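Sorting key cards at the front desk - what do you use?
Clurketti Small Lodging Board

mwende_m
4th June
We still hand out plastic key cards at Putley and ours live in a drawer, all jumbled. I want something with slots, one per room. What do you all use?

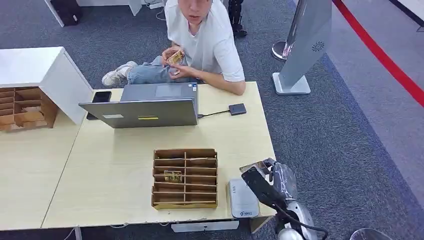 bogdan.manole
Cardboard dividers, hands down. I've been through acrylic racks and a leather folder and I keep going back. The brown tray with a grid of compartments, two columns, is the kind I mean, and a small card sits in it just fine. Cheap too - I paid 3 dollars for my last one.

guven_a
Not for me. Cardboard goes soft at the corners by April and then every card leans into its neighbor. Spend the money on wood.

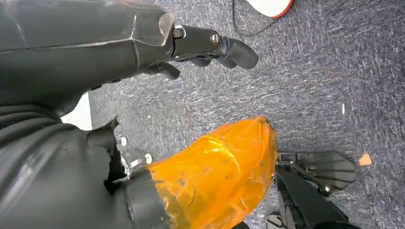 bogdan.manole
Then you buy another one! A wooden rack from Coşkun was going to run me 100 bucks. I can wreck a lot of cardboard for that.

mwende_m
Ha, okay. Next question: flat on the desk or standing up on its side like mailboxes?

maxence_l
Flat if guests come to you, upright if you have a cabinet for it. We do upright and I love it, you can see who's out from across the room.

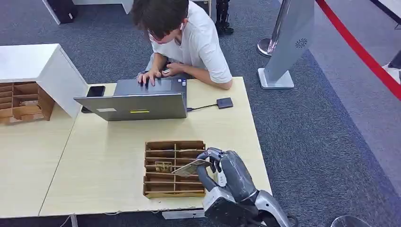
The one thing I'd change is slot width. Ours are narrow and I have to pinch the card by the very top edge, so if it drops all the way in I'm fishing around with a pen.

guven_a
Which is the cardboard again, by the way. Clernodar makes a wood one with a thumb notch. 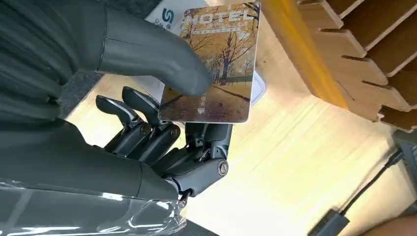
maxence_l
A notch would be great, I'll give you that. Also, get cards with a picture on the front and always file them picture forward. Makes a backwards one easy to spot.

mwende_m
Going with cardboard for the summer. Güven, you can say I told you so in the fall.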